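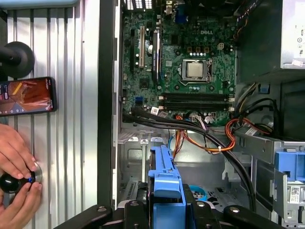

Residents who brought in old desktops last year kept asking for the same thing, a place to hand over a computer without paying a fee or driving to the county site, and several of them told Katene they had kept machines in a closet for years.

Recycling & Reuse | Community News
2 min read

CELHAM, September 6, 2025 – Katene will open a permanent drop-off counter for used computers in Celham this fall. The counter will take desktops, laptops, monitors and printers from households at no charge.

The decision follows a trial in August, when 460 households dropped off a total of 1328 items. Some 800 of those were judged fit for repair. The rest went to Musus, a recycling firm, for parts and scrap metal.

Repaired computers will be passed on to schools and job centers through Skenance, the reuse program Katene has run for 3 years. Each one goes out with a new operating system, a power cord and a short printed guide.

Drives are wiped before any other work is done. Owners who would like to keep their drive can ask for it at the counter – there is no charge for this, but it has to be requested at drop-off.

Batteries that are swollen or leaking will not be accepted. Businesses with more than ten items should book ahead through the Katene office.

Opening hours will be posted at the counter and on the Katene website.

Tags: electronics, reuse, Celham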